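Gidel project - progress report, 13 January 2023

Hi all,

You asked for something shorter than last time, so I'll skip the background and go straight to the open day, which ate most of the period anyway.

We had 135 people through the door in the end. I'd planned for 100 and ordered sandwiches to match, so you can guess how the last hour went! Most of them came from the Dratel mailing list, plus a good bunch of students and two people from Amato who stayed until we turned the lights off.

The demonstration itself was the hand-held gripper work. We showed how a person carries out a household task with the grippers, and how the recordings from that feed into training for the arm. I'd worried it would be dull to watch next to a moving robot, but it was the part people lined up for. Plenty of them wanted to try, so we ran 14 short turns with visitors after the main talk (that wasn't in the plan). Their recordings are kept apart from ours and won't go into the training set until we've sorted out the consent forms properly.

Things that went less well. The cables are still a pain - I'd love to go wireless, but the battery option in the budget is too heavy for a full session. The talk ran long and I had to rush the questions. And the sound in that big room is terrible, so next time I want a microphone.

Money: we are on budget apart from the catering, which I've moved over from travel. The receipts are in the shared folder under Etero, same as before.

Next up is a second round of recordings with shelves and small household items, then a first test of the trained arm on the same furniture. I'd like to hold another open day in September if you're happy to cover the room again. Amato has asked for a private session before that, and I've said maybe. Could you let me know if the grant allows it? I couldn't find anything either way in the agreement.

Photo from the work is below, and I can send more if you want them for the newsletter.
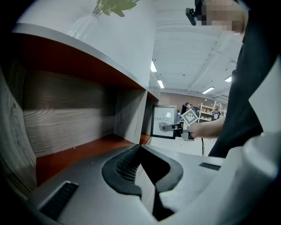 Working with the hand-held grippers at the shelving unit.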